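Simulated gripper camera is mostly wall, how do we get it to find the door?
Posted in Student Projects

Ffion Landeg
I mentor the robotics club at Seltwood, and we have 8 students and one simulator between us. The project is called Grendale. The arm is supposed to drive up to a sliding lattice door and pull it open using only the wrist camera. After 497 training runs, what it has mostly learned is to admire the wall.

The usual starting view has the big plain wall on the left and the lattice low on the right, behind one of the fingers.
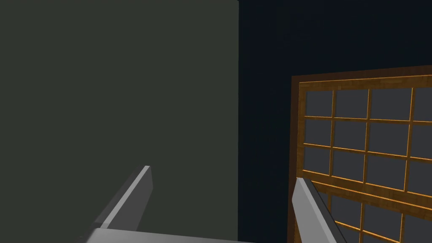
From there the policy drifts left until it sees nothing but gray-green, and then it stops, apparently content. We've tried longer runs and a bigger reward for touching the door. The students want to paint the wall pink. Is that cheating? The club demo is in February and I'd like to have something that moves.

Tomos Gwilliam
Pink is fine for debugging, but it'll learn "avoid pink" and you'll be back here in March. Two things I'd try first. Start each run with the wrist turned farther right so the whole lattice is in view, then widen the range of starting angles bit by bit. And check your reward when the door is out of sight. Ours at Powell paid a tiny bonus for not hitting anything, and the best way to not hit anything is to sit still. It took us 1784 runs to notice, so you're well ahead.

Also add a second light. That black background gives the camera nothing to steer by.

Anas Hijazi
have you tried a real door

Siwan Gape
Tomos is right about the starting angle. We did the same with a cupboard and it was opening it after 2 evenings. Mask the fingers out of the camera input as a test too. Ours had decided the left finger was the handle and kept trying to go and get it.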